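Home About Reports Reading list Contact
Filed under: Visits / Robotics / Learning from demonstration

Visit to the manipulation group at Irthorpe

In January I went with two colleagues from Collholm to see the manipulation group at Irthorpe. We had read their report on learning from small sets of demonstrations, and Nosipho Modise, who leads the group, had answered my long email with a short one: come and see. So we took the early train and arrived a little before ten, with cold hands and too many questions.

My own interest is narrow. In our company we sort returned kitchen goods, and we have one arm which works well until the goods are changed. Each change costs us some days of new recordings. The report from Irthorpe says that a large part of this cost can be avoided if the operators record fewer demonstrations but vary the starting positions in a planned way. I wanted to understand what "planned" means in practice, as the report gives this only half a page.

Chantelle Makhubela gave the introduction at a whiteboard. The group compared two training sets for the same task, picking up a cup and putting it down at another place on the table. In the first set there are 339 demonstrations, recorded freely by whoever had time. In the second set there are 48, and for each of them the operator receives a card before starting. The card tells where the cup must stand, how the table must be disturbed, and from which side the hand must approach. The cards are made by a small program which they call Jindstead. It looks at what is already recorded and proposes the positions which are most different from it.

The result, as she presented it, is that the small set performs almost as well as the large set on positions inside the usual area, and clearly better near the borders of the table. She was careful with this claim. The test had 41 trials for each policy, all with cups, and the same persons who recorded the data also judged the trials. Huw Penry from our side asked if the judging could be done blind. She said they discussed it and that it will be done for the next version. I appreciated that she wrote his question on the whiteboard and did not erase it later.

After coffee we went to the work area. The program runs on an ordinary desktop computer, and I was surprised how much of the work is only preparation: to read the card, to move the things, to check the view from the wrist, to move the things again. Busisiwe Chauke showed us how the cards are numbered and how a spoiled recording is marked. They do not delete the spoiled ones. They keep them in a separate folder named Fourie, after a former student, and I did not learn what he or she did to deserve it.

We were asked to stay behind a tape line on the floor. I would have liked to try the teleoperation myself, but visitors need a safety training of one hour for this and our time was too short. 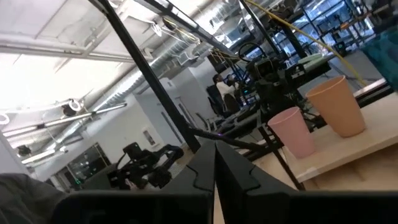
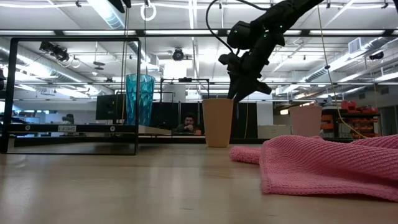 For our sorting station the question of the views is the most important one. We have only a wrist camera, and I always believed that this is enough if it is placed well. At Irthorpe they train with the wrist view together with a view from outside, and Jindstead takes both into account when it proposes the next position. The wrist view has both cups standing free on the table, while in the outside view the rim of the pink one is partly hidden behind the crumpled towel, and the gripper is over the tan one. A position can therefore be easy for one camera and difficult for the other. In the report this is called view disagreement, and I had passed over the word without understanding it. Chantelle said that when they removed this term from the program, the advantage at the borders became much smaller.

At lunch we talked mostly about people and not about machines. Fatima Mathebula, who makes many of the recordings, told us that the cards were not popular at the beginning. An experienced operator has a rhythm, and the card breaks it. With free recording she could go on for a whole morning; with cards she needs a pause after roughly 7 recordings. So the saving in time is smaller than the numbers of demonstrations suggest, and the report does not say this. I asked if they measured the hours. They have start and stop times for the second set but not for the first, so a fair comparison is not possible now.

I have also some doubts about the transfer to our case. A cup is a kind object. It stands by itself and it looks nearly the same from every side. Our goods arrive with lids, handles and sometimes half of the packaging, and I do not know how a program should decide which of two positions is "more different" when the object itself is not the same. Nosipho answered that they have begun with bowls and that she has nothing to show yet.

We left at half past three. Huw will write a first version of the cards for our station, by hand and without the program, and we will add a second camera on the side where the conveyor ends. Nosipho has promised to send the list of card positions for the small set, and I will put a note on this page when we have tried them.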